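Books > Series and reading order

Do I need to read the Harkwood novellas before book 4, and is the reread worth it?

Asked by marlowe_reads in May

I finished the third Harkwood book last night and I want to start the fourth, but I'm confused about the order. The list in the back of my paperback shows four novels. The library catalog shows seven entries under the same series name, and some of them are under 110 pages. One is called Skeletti and is listed as 2.5. Another is called The Braltdale Road and has no number at all.

I liked the first two a lot. The third was slower and I had trouble keeping the two river families straight. I read the first one so long ago that I've lost most of the details about the curse and who was bound by it.
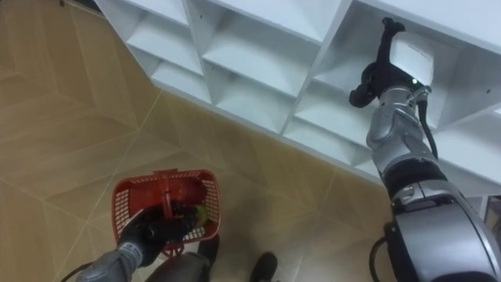
My main questions are whether the fourth book expects you to have read the short ones, and whether I should go back to the beginning first. I don't mind spoilers for books one to three. Please don't spoil the fourth.

I read mostly on the bus, so a full reread would take me most of the summer.

2 answers

Answer from Jingyi Xiao (marked as helpful by the asker)

You can go straight to book four. The only short one that matters is Skeletti, and it matters for one character. At 103 pages you can finish it in an evening or two.

The order I give people is:

1. The first novel

2. The second novel

3. Skeletti – it takes place the winter after the second book and explains where the bone carver came from 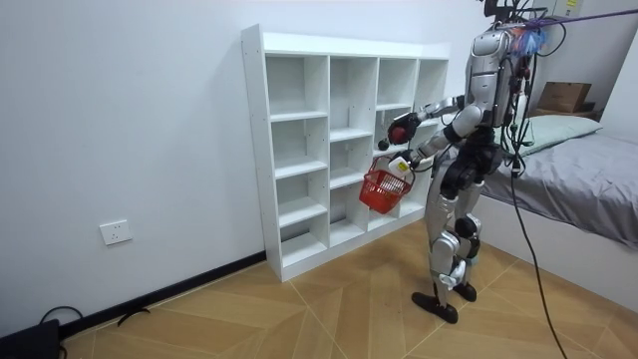
4. The third novel

5. The fourth novel

6. The Braltdale Road, whenever you like. It is set two generations earlier and was written last. It gives away the name of the ferryman, so I would leave it until the end.

The other two entries in your library's list are probably a large print edition and the audio of book one. Our catalog does the same thing and it makes the series look longer than it is.

On rereading, I would skip it. The fourth book opens with a long chapter where the aunt tells the whole story of the curse to the new magistrate, and she covers nearly everything you need. If you only want to go back to one part, read the last four chapters of book one, starting with the night at the mill. In my hardcover that begins on page 233. Yours may be different. 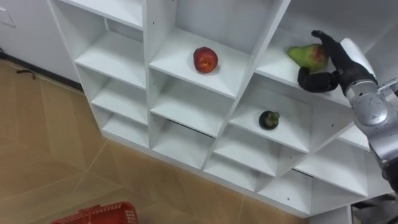

Red fruit in one of the shelf cubbies

As for the two river families, the easiest way to keep them apart is that the upriver family all swear by the water and the downriver family never do. Once I noticed that I stopped flipping to the family tree. The tree has a mistake in it anyway. It shows Orrin as the older brother, and the text says twice that he is the younger.

The fourth is faster than the third. Most of it happens in one place and there are fewer narrators.

Comment by marlowe_reads: Thank you, this is what I needed. The library has Skeletti on the shelf so I'll get that first. I had the brothers backwards the whole time because of that tree.

Answer from Zhiqiang Dai

I disagree about the reread. I went into the fourth one cold and the aunt's chapter did not help me much, as she leaves out the part about the candle and then the candle comes up again and again. I put the book down for a month and went back to book one. After that the fourth was my favorite of them all.

If time is the problem, try the audio for the first two. The narrator does a different voice for each of the sisters and it is easier to follow than the page. I don't like his voice for the magistrate but you get used to it.
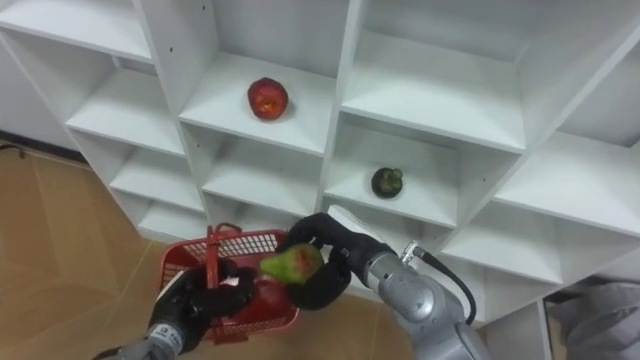
A pear held over the red basket, with the apple in its cubby

Also, Skeletti is pretty grim. It's a short book but there is a burial scene that goes on for a while. I would not read it late at night. I skipped it the first time and only felt lost once, when the carver's daughter shows up at the fair.

If you like this kind of thing and run out of Harkwood, try the Jiang trilogy. It has a family curse too but the magic is less spelled out, and the ending of the second one is better than anything in Harkwood in my opinion. All three are out already so there's no waiting.

Comment by Jingyi Xiao: Fair point about the candle. I forgot that she leaves it out. It is in chapter 7 of the first book, so marlowe_reads could add that one to the mill chapters and still not have to reread everything.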